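Windard Folding Work Table, Cream or White Top

Item: Windard 2-panel
Sold by: Genik Supply
Ships: flat, in one carton

We've carried a lot of tables over the years, and the Windard is the one we keep ordering back in. It's a plain, sturdy work table with a smooth matte top and a steel frame that folds away underneath, and it will happily do for sewing, seed trays, puzzles, school projects or a very large pot of soup and the people who came to eat it. Sylvie Thibodeau has had hers up in the back of our shop since July and has yet to fold it (we've given up asking).

The top is the part we get the most mail about, and most of it is kind. A matte finish means the lamp over your shoulder doesn't glare back at you, so you can pin a hem or read a small pattern without tilting your head about.
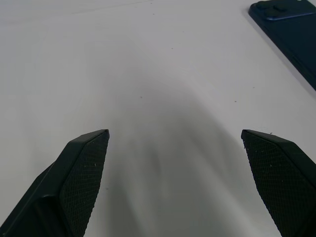
Cleaning is easy enough. A soft cloth with warm water and a drop of dish soap takes care of most things, and for pencil or crayon you can use a little baking soda on a damp sponge. Please don't use scouring powder or those green scrubbing pads — they leave shiny patches, and we can't do anything about shiny patches.

You can order the top in one piece or in two panels that meet in the middle. The one-piece top is better for cutting long runs of fabric. The two-panel top is a good deal easier to get up a narrow stairway, and Lorne Landry, who does our deliveries, would like me to say so twice. The panels lock together from below with 2 steel catches. Snug them up by hand, run your palm across the join, and give the catches another quarter turn if you can feel a step.
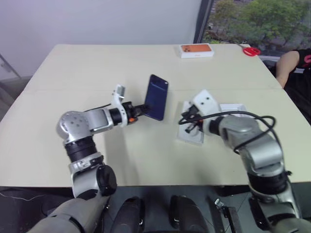

Sizes and weight

Length: 4 feet
Weight: around 25 pounds
Leg settings: 2, seated and standing
Feet: rubber, replaceable
Colors: cream, white

What comes with it

The top, the folding frame, the feet, a hex key and a printed sheet of directions that Océane Lavoie rewrote for us in plain words. The Jedoreck clamp lamp is sold separately and fits either long side.

Questions and returns

Call the shop and ask for Yvette Kennedy, who knows the spare parts shelf better than any of us. We're open Saturday until noon. If a table isn't right for your room, bring it back clean with its hex key and we'll swap it or refund it, whichever you like.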